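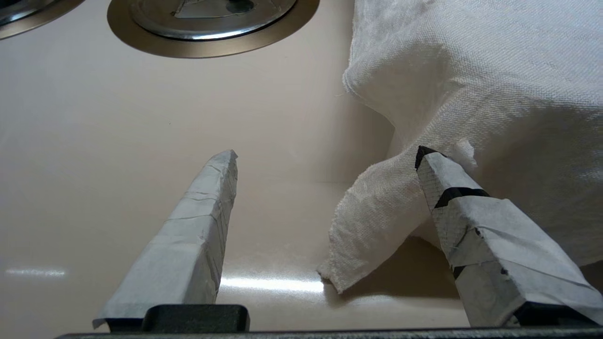 Fadwa Ouali told me to stop reading spec sheets and ask people who have paid for one, so I'm asking. The Histeseo sales page for the Nenda arm kit says it "handles everyday cloth chores around the sink." It costs 3,307 with the two-finger gripper and 3,461 with the wrist camera added. I have a small guesthouse with a shared kitchen, and towels get left in the basin all day long. Has anyone used this for picking up cloth on a regular basis? I don't care about blocks and cups, every arm does blocks and cups. The demo clip is 20 seconds long and has two cuts in it, so you can see why I'm not sold.

Also, is the service plan worth having? They want you to sign up by May to get the lower rate.

Posted 25 Mar 2020

**Settimio Orlandini**

I've had the Nenda for a while, with the camera. Short version: it can pick up a towel. Whether it picks up *your* towel is another matter.

Grabbing a fold that hangs free is the easy case. The fingers can get on both sides of it and close. A cloth lying flat on the bottom of the basin is much harder, and I never got that going well enough to walk away from it. I ran 16 tries with a flat dish towel and quit keeping notes after that, which should tell you how it went.

Things the sales page skips:

- The fingers need some kind of covering for thin fabric. Mine are wrapped and I redo the wrapping more often than I'd like. Plan on it being a supply you buy.
- A shiny sink throws glare into the wrist camera. I moved my lamp twice before it stopped bothering me.
- The camera sits close to the work, so you get a good look at the spot you're grabbing and not much else. If the rest of the towel is out of view, the arm has no idea where it ends.
- Setup took me most of a weekend. The page says an hour.

I'd pay for the camera version over the plain one. I would not buy either one to save labor in a guesthouse. A hook by the sink is cheaper.

**Italo Fabbri**

get the Greco instead, way better support

**Samuele Gentile**

Italo, does the Greco even come with a gripper? When I looked, it was sold as an arm only and you had to find your own fingers. That makes any price comparison pretty useless.

On the service plan, read what it leaves out before you sign. The copy I was sent covered the motors and the base, but listed finger parts and coverings as wear items. For cloth work those are the parts you'll be replacing, so I passed. The May deadline didn't move me much either. Ask them to put the rate in writing and see if it's still there in the summer.

If you're still tempted, ask Histeseo for one uncut video of the arm taking a towel out of a sink and dropping it in a bin, start to finish, using a towel you mailed them. I asked for that and got a link to the same clip you saw.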